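The Bear That Wouldn't Perform

By Philomena McGrath

The moose had the good sense to stand downwind of the parking lot. By the time I reached the Amero overlook there were 52 cars in a space meant for maybe half that, and everyone's tripod was pointed at a clump of willows that had, I was told, contained a grizzly at dawn.

I set up anyway. In June I'd driven 607 miles to sit in this same spot and come home with one decent raven. 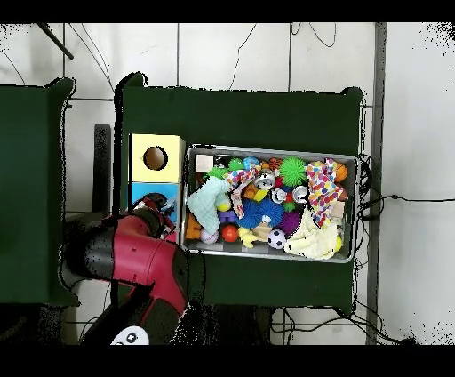 The sow that works the Bittencourt drainage is easily the most photographed animal in the valley, and she has learned to nap behind things. A man with an 800 mm lens told me she would come out by nine. At nine he said ten. At ten he ate a sandwich, and the raven (I like to think it was the same one) ate the rest of it.
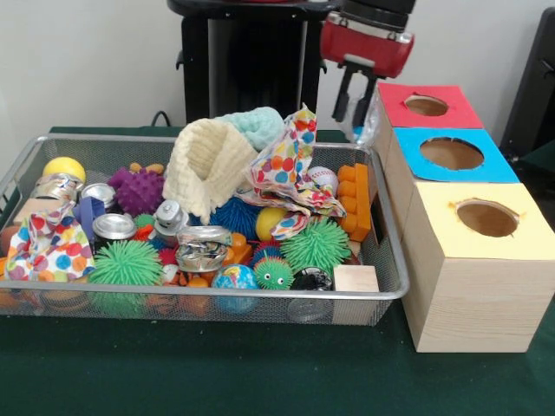

So I walked. The trail up Ultar Ridge gains 2,888 feet, most of it in the last mile, and it discourages heavy lenses. Near the top I found fresh diggings, a few overturned rocks and one very clear track in the mud — hind foot, left side, headed down toward the parking lot.

I sat and glassed the Teltia side until my hands went numb. Two coyotes, a harrier, a great many elk doing nothing at all. When I got back to the overlook the lot was nearly empty. The man with the sandwich had stayed. She'd crossed the road at two, he said, right behind my truck.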